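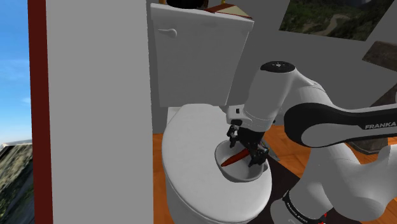 Saturday. Up at 5 to read the revised draft of the devolution chapter before the ferry office opened. Veronika Szilágyi had left comments on most pages, the majority of them on terminology. She wants "dependency" dropped everywhere except in quotations from statutes, and "autonomous territory" used only where the founding act uses it. I accepted the second point and held back on the first. The older grants legislation uses "dependency" as a defined term, and the budget tables follow that wording.

Ludport harbor was open by the time I walked down. The customs ledger for the outer islands is kept in a back room of the port authority, and the clerk let me have the two volumes I asked for in April. The entries are by vessel, with tonnage, declared cargo and the duty paid. Duty on fish landed by boats registered on the islands goes to the island assembly. Duty on everything else goes to the mainland treasury and comes back the next year as part of the block grant. My draft had this the wrong way around for salt and fuel. Corrected both paragraphs and the footnote.

The population figure for Mesesero also needs changing. The draft says 844, which is the count of registered voters. The resident population in the same return is 983. The gap is mostly children, plus a small group of seasonal workers at the cannery who are counted as residents but vote at home. Anyone using the lower number will get a grant per head that is too high, and I suspect the newspaper did this in June when it called Mesesero the most heavily subsidized island in the group. Recalculated the table with the resident figure. Mesesero drops to third, behind Durkton and the lighthouse settlement.

Lunch at the counter on the quay. Fish soup, bread, bad coffee.

Afternoon on the assembly's powers. The act lists 17 areas that may be transferred on request. Schools, roads, inshore fisheries and local taxation have been taken over. Policing has been requested and then withdrawn, since the assembly would have had to fund it from its own revenue after a short transition. Mineral rights are on the list but subject to a separate revenue agreement that has not been signed. Foreign affairs, defense, currency and citizenship are not on the list at all. I had written that the courts were reserved as well. They are transferable, under a later amendment, though no request has been made. Marked the paragraph for rewriting.

Phone call with Fernandes at 4. They will print the map in two colors only, so the maritime boundary and the fishing limit cannot both be shown as colored lines. Agreed on a dashed line for the fishing limit. The inset of Durkton stays at its present scale. They need the final captions before the index is started, and I said they would have them.

Wrote to Veronika in the evening with the Mesesero correction and a copy of the ledger page on salt. Asked her to check whether the cannery lease is held by the assembly or by the mainland ministry. The lease register gives one answer and the annual report gives the other. Wind up from the northwest after dark. The morning ferry is listed as doubtful.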